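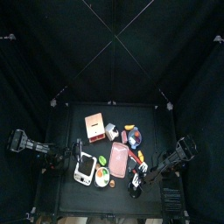 Toy kitchen sets: what we have and how to borrow one

The play kitchen boxes are back on the shelves after the December check and can be booked again from 8/1/26. Hạnh Ông and Khôi Tôn went through every box, washed what could be washed and wrote new contents cards. The old cards had been crossed out so often that they were no use to anyone.

There are now 6 kitchen boxes. Most hold a mixture of play food, something to serve it in and one or two small appliances. A typical spread has a banana, an orange, a blue bowl, a pink tray, a round black pan and a utensil with a red handle, with blocks to stand in for whatever is missing. Children do not seem to mind that a block is not a potato. The sets have come from different places over the years and the sizes do not match, so you may find a piece of fruit that is nearly as big as the toaster.

The appliances are what families ask for most. Sorcha Hegarty says the scales go out first, then anything with an opening you can put things into. Please book these early if you want them for a birthday. Two boxes have no appliances at all and are marked as such on the lid.

Borrowing is for three weeks, as before, and can be renewed once if there is no waiting list. When you pack up:

Check the pieces against the card inside the lid.
Wipe plastic pieces with a damp cloth and dry them before they go in. Wooden pieces should be wiped lightly and never soaked.
Put the small pieces inside the bowl or the pan, and lay trays flat at the bottom.
If something is lost or cracked, write it on the card. There is no charge for single pieces of food.

Lids are still a problem. The Skumholm boxes close properly but the older ones need a strap, and several straps did not come back last year. If you have one at home -- they are grey with a plastic buckle -- please drop it in the returns crate by the door.

The library as a whole now has 1,285 items on the catalogue, of which 108 are in the pretend play section. We lent out about 700 items last year. Lâm Quách is updating the catalogue entries so that each kitchen box has its own list, and this should be finished before the next newsletter.

We could do with more bowls and more pans, in any colour. Play food we have plenty of, particularly fruit. Please do not bring soft toys or anything that takes batteries. Donations can be left with Hường Lại at the desk during opening hours -- a note with your name is helpful in case we have a question about them.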